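Jallavon to Open Weeknight Supper Hall in Kustley

KUSTLEY, 24th July

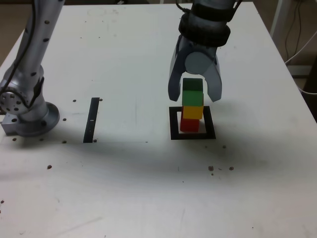

Who can eat at the new hall?
Any resident of Kustley or the surrounding townships may book a seat, and no membership is required.

Jallavon, the regional restaurant group, announced that it will open a weeknight supper hall in the former Kastus furniture store on Mill Street in November. The hall will seat 134 diners at long shared tables and will serve one set dinner each evening, with a meatless choice at the same price.

The opening menu was written by Seija Leinonen, who joined Jallavon as head of kitchens last spring. It includes baked whitefish with dill potatoes, braised chicken with barley, and a mushroom and cabbage pie. Bread will be baked on the premises. Wine and beer will be sold by the glass.

"Many households in our area get home late and have little wish to start cooking," said Leinonen. "We want them to be able to walk in, sit down with their neighbors and have a proper dinner in front of them within a few minutes."

Dinner will be served in two sittings, at 5:30 p.m. and 7:15 p.m. The hall will close for private events on the first weeknight of each month. Children under 3 eat free of charge. Diners may carry home one extra portion at a reduced price, subject to availability.

The hall will employ 33 people, and applications for kitchen and floor positions are now being accepted at the Jallavon office in Kustley. Produce will come from over 30 growers, most of them in the Sin valley.

Reservations will open in the fall by telephone and at the door. Prices will be published with the first monthly menu.

Media contact: Jallavon Press Office, Kustley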